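Hurnoncombe Toy Library
Progress report to the Aitken Fund
May 13, 2020

Grant: repair and recirculation of soft toys

You asked for a short report, and the last one ran to eleven pages with an appendix on buttons, so we have taken the hint.

Where we are

The grant covers the sorting, cleaning, mending and relending of 600 soft toys that had been living in the back store at Hurnoncombe. When we wrote to you in January we had opened the first bags and were feeling optimistic. We have since opened the rest of them. Sorting is finished, washing is well along, and mending is where it always is, a little behind washing.

So far 56 toys have been retired. Most had split beyond what a needle can do, and a few had been loved down to the backing. Another 39 are waiting for parts, chiefly eyes, which we now replace with stitched ones for the under-threes. Stitched eyes give a bear a rather skeptical look. Borrowers have not complained.

The food toys

We underestimated these in the application. We budgeted for bears, rabbits and the usual elephants, and gave fruit and vegetables a single line. Plush produce turns out to be the most borrowed thing we own, and the hardest to keep in one piece. Small children carry it by the stem. Stems are generally sewn on by someone who has never met a small child.

Every piece of fruit now gets a tug test at the stem and a squeeze along the seams before it goes back on the shelf. Anything that fails is unpicked and resewn with doubled thread. 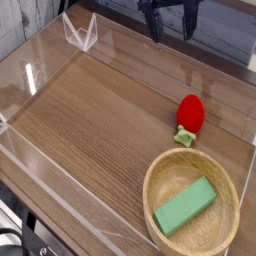 Felt surfaces have been their own education. They pill in a machine wash and go stiff if left to dry on a radiator, as a former carrot can testify. We now sponge them by hand, dry them flat and brush them lightly with a baby's hairbrush, which appears in the accounts under "specialist equipment" and cost less than the bus fare to buy it.

Supplies

The thread from Trostik has been excellent and we have reordered. The Sturine stuffing is good once it is inside something. Getting it there is another matter, and we have found it in the kettle. We would like to move the remaining stuffing money into storage tubs with lids, if you have no objection.

What went less well

The labeling scheme did not survive contact with the washing machine. Printed tags came back blank, leaving us with a batch of very clean, anonymous rabbits. We have gone over to embroidered numbers, which are slower to make and have so far stayed put.

Lending is paused for now, so we can give you no new borrowing figures. The mending has carried on at kitchen tables, with bags left on doorsteps and collected the same way. It is slower, and it has made our filing more imaginative than we would like.

Next

We plan to finish the food toys first, then the rabbits, then the large items, meaning one giraffe that does not fit in any sink we have access to. We expect to be up to 3 weeks late on the final stage and would be grateful for your agreement to that. Receipts are attached in date order, apart from the one that went through the wash.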